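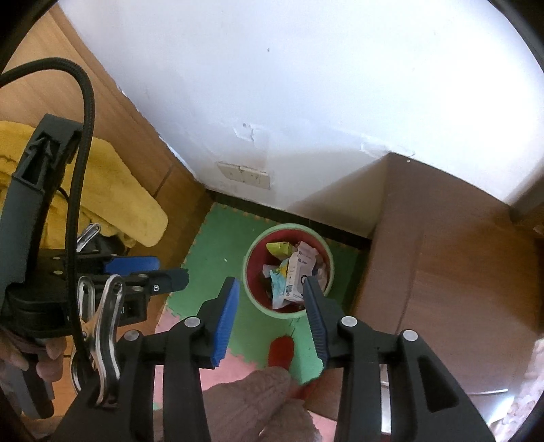

Small round bin, on the floor.

Wednesday, December 4, 2024

Dye bath day, second round of the walnut hull tests. Dirnach wool again, same lot as the April skeins so I can compare them side by side. Started late, pot took forever to come up.

Set up: 16 skeins, all scoured last night, left in the sink to soak. Split into 4 lots.

Lot A -- no mordant, hulls only
Lot B -- alum before
Lot C -- alum before, iron dip after
Lot D -- iron in the pot from the start (Yae's idea, I think it will go muddy)

Total dry weight 2187 grams. Wrote it on the wall chart too, the scale display is getting faint so check it in good light before you trust it. New batteries did nothing.

Hulls are from the Kiltora sack, not the Mandagi one. The Mandagi sack smells off and has a lot of twigs in it. Don't want to throw it away yet but don't use it for anything that has to match. I've folded the top over and put a clip on it.

A came out of the pot a warm tan, lighter than April. April was closer to a milk chocolate. Same ratio on paper. Two things changed: hulls soaked three days this time, not a week, and I strained through the fine cloth before the wool went in. Last time we left the bits in and spent half a day picking them out of the yarn. Would rather have the lighter color and clean skeins but want to see a full week soak before deciding.

B nice. Even all the way round, no pale patches at the ties. Tied these looser, figure eights in 4 places, and it made a difference. Do this from now on.

C -- went gray-brown in the iron almost at once. Pulled it early and rinsed twice. Handle still soft. This is the one for the Skemotus order if they stick with the darker swatch. Need an answer from them before the next pot, have asked twice.

D muddy. Told you. Also streaky on one side where the skeins were sitting on top of each other, so not all the iron's fault, the pot was too full. Yae Uchida wants to try it again in the big pot with half the wool. Fine by me but not this week. And the wool in D feels harsh, would not want it round my neck.

Temperature: held just under a simmer, checked every time I went past. It crept up once during lunch and I turned it down. Probably did no harm. B and C were in by then, A was out.

Water is the other thing. Used tap for all of it. In April there was a barrel of rain water and I can't find a note of which lots got it. If anybody remembers please write it in here, not on a sticky note. The sticky notes fall off behind the radiator.

Exhaust bath: kept what was left of A and B together in the lidded bucket, labeled. Still plenty of color in it. Could do a pale set for the sample cards. C and D liquor both have iron in them, keep them apart from everything and use the gray spoon only. The wooden one is now stained and I have marked the handle, it stays with the iron pots.

Still to do
- light test, one strand from each lot, half covered, taped to the south window
- wash test when the skeins are properly dry
- weigh again dry
- more alum, the jar has enough for one more pot maybe
- find the April swatch card, was in the blue folder and now isnt

Skeins hanging on the back rail, A nearest the door. Leave the window open a crack over night, the smell is pretty strong. Turn them in the morning if you're in before me, the bottoms were driping and the color can settle there.

Next pot: lot A again, full week soak, same strain, same ratio, rain water if there is any. Change one thing at a time this time -- so maybe leave the rain water for the one after.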